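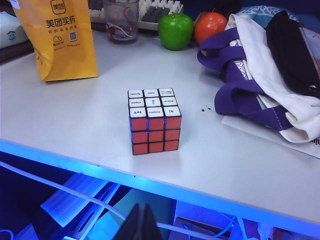

Are items left on the shared desks overnight thrown away?
They are moved to the shelf by the door and kept there until the end of the month. After that the office may give them away or throw them out. See item 3 below.

Tikus Shared Workspace
Minutes of the desk users' meeting, January 2021

Present: Nantana Thaweesak (chair), Boonmee Chaiyaporn, Pongsak Sangkhawat, Marietjie Magagula (minutes)
Apologies: Kulap Limsakul

1. Minutes of the last meeting
Agreed with one correction. The broken blind is in the small meeting room, not the kitchen. It is still broken.

2. Desk surfaces
Boonmee had looked at the white desks and said most of the marks come off with warm water and a drop of dish soap. Two desks have ink stains that did not move. Pongsak asked if we could use the spray from the kitchen. Boonmee said no, it leaves a sticky film and papers stick to it. Agreed to buy a plain surface cleaner from Prasertsri with the next order and to keep one cloth per room.
Action: Boonmee

3. Items left on desks
Discussed for some time. The things people leave fall under a few headings and it was agreed to treat them differently.

Drinking glasses go back to the kitchen the same day, whoever used them. Several have been left with something dried in the bottom, and with cables or straws standing in them. Glasses are not to be used for storing cables. Pongsak will put a box for loose cables in the supply closet.

Paper bags and delivery packaging should be emptied and flattened by the person who ordered. A bag that still has something in it will not be opened by anyone else. This applies to pharmacy bags in particular, and Nantana asked that it be written down. If the name on the order can be read without opening the bag, the office will send that person a message. If not, the bag goes to the front office and not to the shelf.

Puzzle cubes, stress balls and other giveaways from trade shows may stay on a desk if the person has a fixed place. On the shared desks they count as left items like anything else. Marietjie thought this was a bit strict for something the size of a puzzle cube. Boonmee said the desks cannot be wiped if things are standing on them, and the rule was kept as it is. Cubes with printed stickers should be wiped with a dry cloth only, as the lettering can rub off.

Action: Pongsak (cable box), Nantana (message to all desk users)

4. Shelving
The quote from Grutby for a second shelf by the door is 569 including brackets. Fluvico quoted less but does not do the fitting. The remaining balance in the furnishing budget is 2269, so either is possible. Nantana would prefer to have it fitted. Agreed to accept the Grutby quote if they can come outside working hours.
Action: Nantana

5. Deliveries
Packages are still being put down on whichever desk is nearest the entrance. Agreed that they go on the low table in the front office. Kulap had sent a note asking for a sign in more than one language, as the couriers do not all read English. She has offered to write it – accepted with thanks.
Action: Kulap

6. Kitchen
The dishwasher is to be started by the last person out and emptied by the first person in. Pongsak said this was agreed in May and has mostly not been done. A rota was suggested and turned down, three against one.

7. Any other business
Marietjie has a key to cabinet 11 that does not fit cabinet 11. Anyone with a spare should try it.
The lamp on desk 8 flickers. Boonmee will change the bulb.

The next meeting will be held in the small meeting room. Items for the agenda to Marietjie.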